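Von: Shanthi Sheikh
An: Liste Demonstrationsdaten
Datum: 18. November 2020
Betreff: Re: Sortieraufgabe mit zwei Tellern, wie weit seid ihr?

Hallo zusammen,

erst mal danke für die vielen Rückmeldungen zur letzten Rundmail, ich bin noch nicht mit allen durch. Die Frage aus Nirnside ziehe ich vor, weil sie vermutlich mehrere von euch betrifft:

> Wir würden die Aufgabe mit den zwei Tellern gern bei uns nachbauen und
> unsere Episoden zu euren dazulegen. Auf dem Server unter Lennox liegen
> aber nur die Gelenkdaten, Bilder haben wir keine gefunden. Wie sieht der
> Tisch bei euch aus? Muss das Gemüse immer an derselben Stelle anfangen?
> Und zählt ihr eine Episode mit, wenn der Greifer zweimal ansetzen muss?
> Bei Ronora haben sie solche Fälle wohl immer weggeworfen.

Der Reihe nach. Die Aufgabe ist schnell erklärt: Auberginen auf den gelben Teller, das weiße Gemüse auf den grünen. Klingt harmlos, macht aber richtig Spaß, wenn man sieht, wie viel darin steckt! Die Auberginen sind glatt und krumm, das weiße Gemüse ist matt und länglich, und beides will ganz unterschiedlich angefasst werden. Die Teller sind durchscheinend, was für die Bildauswertung eine hübsche kleine Gemeinheit ist (das Gitter der Decke scheint durch, der Goldrand spiegelt). Genau deshalb haben wir sie genommen.

Ein paar Aufnahmen vom Aufbau, drei mit Blick über den Tisch und eine aus der Nähe des Greifers: 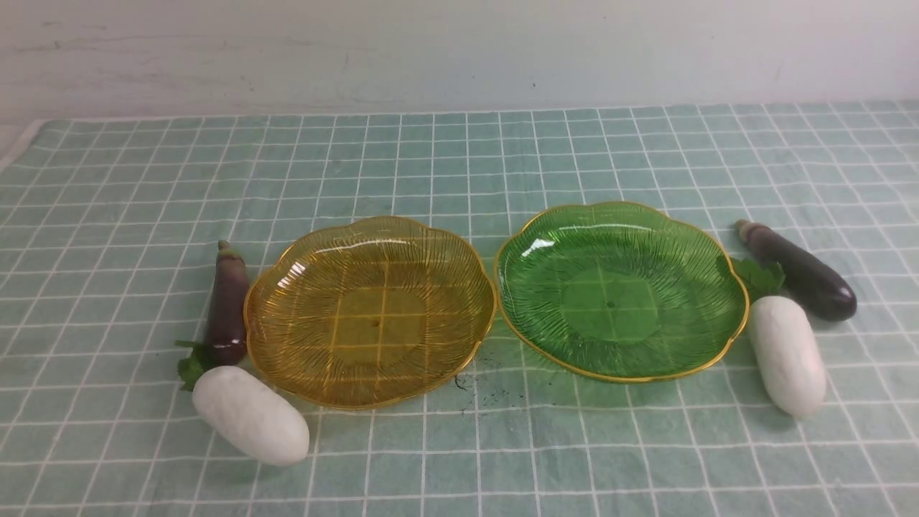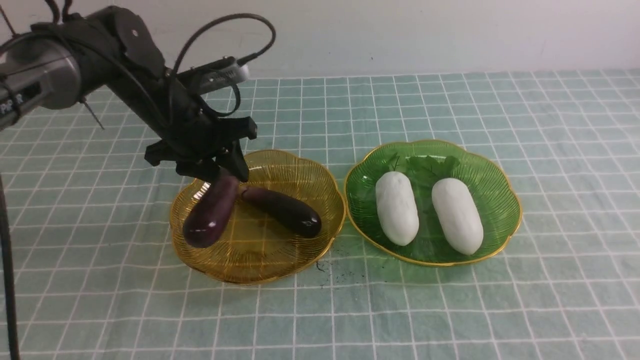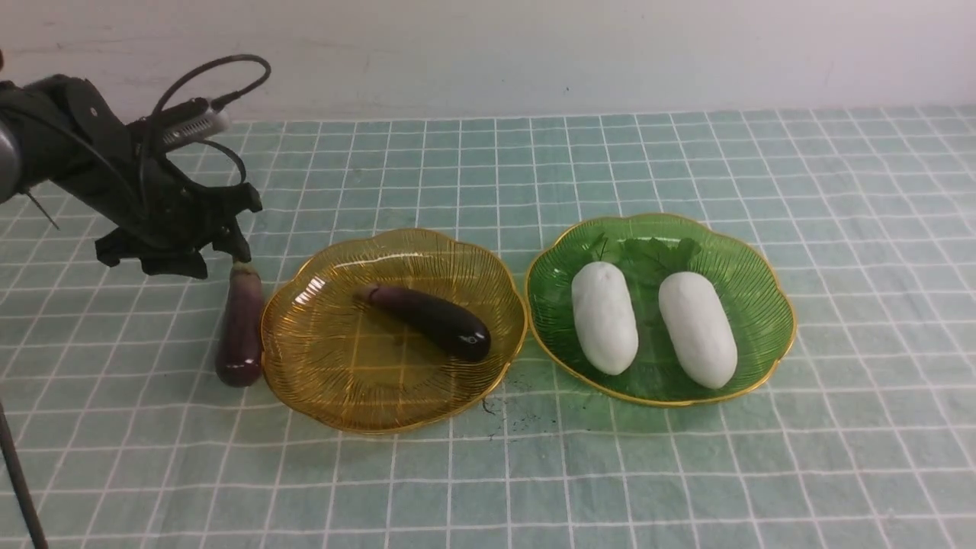
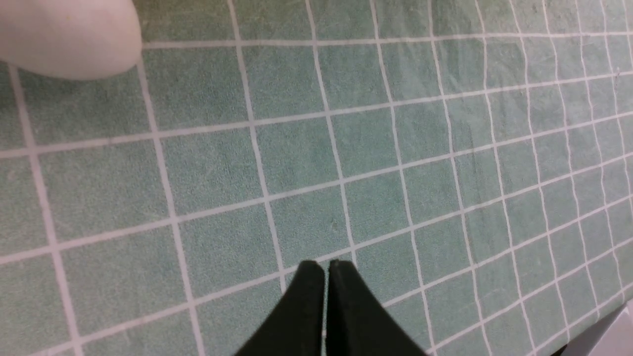

Zur Startposition: nein, bitte nicht immer dieselbe! Wir verschieben das Gemüse vor jeder Episode ein Stück und drehen es auch, mal zeigt der Stiel zur Wand, mal zum Bediener. Die Teller bleiben innerhalb eines Blocks stehen und wandern erst beim nächsten. In den Blöcken vom März haben wir das noch nicht gemacht, und das Modell hat prompt gelernt, blind an die immer gleiche Stelle zu greifen. Das war lehrreich, aber die Daten konnten wir nur noch fürs Vortraining brauchen.

Zum zweiten Ansetzen: unbedingt mitzählen! Wenn der Greifer abrutscht und der Bediener in Ruhe nachfasst, ist das für uns fast die wertvollste Sorte Episode, denn daraus lernt die Policy, wie man sich fängt. Setzt dann einfach im Protokoll das Feld "nachgefasst" auf 1. Verworfen wird nur, wenn jemand mit der Hand eingreift, wenn ein Teil vom Tisch fällt oder wenn eine der Kameras aussetzt.

Stand heute sind es 1.352 brauchbare Episoden, davon 564 mit Nachfassen. Ein Block hat bei uns 96 Episoden, danach wechselt der Bediener. Man merkt es den Trajektorien sofort an, wenn jemand müde wird, sie werden eckig und hastig. Wer kleinere Blöcke fahren will, gern, aber schreibt die Blockgröße in die Kopfzeile, sonst stolpert mein Skript darüber.

Was mich gerade am meisten freut: Der Zwischenstand, den wir am Wochenanfang trainiert haben, sucht sich die Auberginen inzwischen auch dann, wenn sie hinter dem Teller liegen. Beim weißen Gemüse hakt es noch, da greift er gern ins Laub statt an den Körper. Falls jemand von euch gute Griffe am Blattansatz hinbekommt, bitte her damit, davon haben wir viel zu wenige.

Noch zwei Kleinigkeiten für Nirnside: Prüft vor dem Start die Uhren der Kameras gegeneinander, der Versatz lässt sich hinterher nur mühsam herausrechnen. Und benennt die Ordner bitte nach dem Inbridge-Schema, also Ort, Aufgabe, Block, Episode, alles klein und ohne Umlaute.

Schickt mir gern erst mal zehn Episoden zum Reinschauen, bevor ihr richtig loslegt. Ich gucke sie am selben Tag durch, versprochen.

Viele Grüße
Shanthi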